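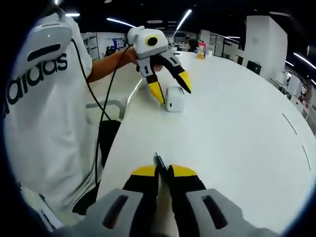
Flollon household recipe cards

Version 2, released November 10, 2021
Maintained by Ingrid Achterberg and Lợi Đinh

What is in the dataset

Flollon is a collection of 2176 handwritten recipe cards, typed out and lightly tagged. The cards come from 43 kitchen boxes lent to us by families in and near Wernumside. Most are in English. A smaller group, from the Montoya box, switches between English and Spanish, often on the same card, and we left it that way.

Each row is one card. Cards with writing on both sides are still one row, with the back stored in its own column.

Files

cards.csv – one row per card
boxes.csv – one row per box, with the decade the owner gave us
units.csv – our list of measuring words and what we took them to mean
notes.txt – odd cases, in no special order

Columns in cards.csv

card_id: box number, then card number
title: as written, blank if the card has none
front: full text of the front
back: full text of the back, blank if unused
category: the divider the card was filed behind
credit: first name or initials of the person the recipe came from, when given
stains: yes or no, whether a stain hides any writing

How the text was typed

One of us typed each card and the other read it against the original. Spelling was kept, so you will find "choclate" and "tblsp" throughout. Crossed-out words are in square brackets if they can still be read. A word we could not read is marked with three question marks.

Oven temperatures are in Fahrenheit unless the card says otherwise. Many cards say only "hot oven" or "slow oven". We did not fill in a number for these.

Changes since version 1

Added the Skarumora box, around 600 cards, mostly baking and pickles.
Moved the credit column out of the title column.
Fixed box 17, where fronts and backs had been swapped.
Removed last names from all credits at the request of two families.

Known problems

Category is not consistent between boxes. One owner's "Sweets" is another owner's "Company". Please don't treat it as a clean label.

Duplicates are common. The same rhubarb cake shows up in several boxes with small changes, and we kept every copy.

The decade in boxes.csv is the owner's guess. Boxes were used for a long time, and a card can be much older or newer than the date given.

Do not use the canning recipes as kitchen instructions. They were copied as written and many of the processing times are out of date.

License and corrections

Free to use and share with credit to the Flollon project. Send corrections to Lợi with the card_id and the line you think is wrong. We check them against the scans in batches, and the next batch is planned for August.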